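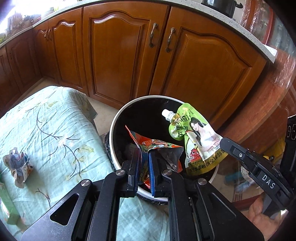 Residents of Covine House are asked to note the revised arrangements for household waste, which take effect in April and apply to all 374 units. The changes follow a review of the collection contract by the Residential Services Office and concern the small bins kept inside the units as well as the containers in the service rooms. Light packaging makes up most of what is thrown away between meals, and snack wrappers and spouted drink pouches of the kind shown are to go in the lined indoor bin with general waste. They are not accepted in the blue recycling containers, even when they have been rinsed. A pouch with a plastic spout should be emptied into the sink first and placed in the bin with its cap on.

Each unit is entitled to one roll of liners per quarter, available from the front office on presentation of a resident card. Liners should be folded over the outside of the rim so that they do not slip down when the bin is in use. Residents who supply their own bins may continue to do so, provided the bin holds no more than 5 gallons. Larger bags have caused blockages in the chute on the east side, and the building staff will no longer accept them at the chute doors.

Full bags are to be tied and taken to the service room on the resident's own floor. Bags may not be left in corridors, on stair landings or beside the elevator. The service rooms will be unlocked from 6 a.m. to 10 p.m. Collection by the contractor, Echeverri Sanitation, remains in the early morning, and residents on the lower floors may notice some noise from the loading area during the first weeks while the new containers are brought into use.

Food scraps continue to be collected separately in Buildings A and B. Heriberto Giraldo, Building Superintendent, reports that the scrap containers in Building B have repeatedly been found to contain wrappers and foil. The contractor is permitted to refuse a mixed container and to charge for a second visit. The charges incurred in this way during the present year came to $3394 and were met from the general maintenance account. Residents are requested to remove all wrapping before depositing scraps, including the small labels attached to fruit.

Units with a combined sleeping and kitchen area have limited floor space, and the office has received several questions about where an indoor bin may be kept. It may stand anywhere in the unit except in front of the heating panel or the entrance door. Bins should be emptied before any absence of more than two nights.

An information session will be held in the Selent Room on the ground floor, with seating for 16. Petronella Molefe of the Residential Services Office will present the new collection schedule and take questions. A second session will be arranged if demand requires it. Residents wishing to attend should leave their name and unit number with Hortensia Tello at the front office.

Printed copies of the schedule, in English and Spanish, may be obtained from the same office.

Residential Services Office
Dec 10, 2001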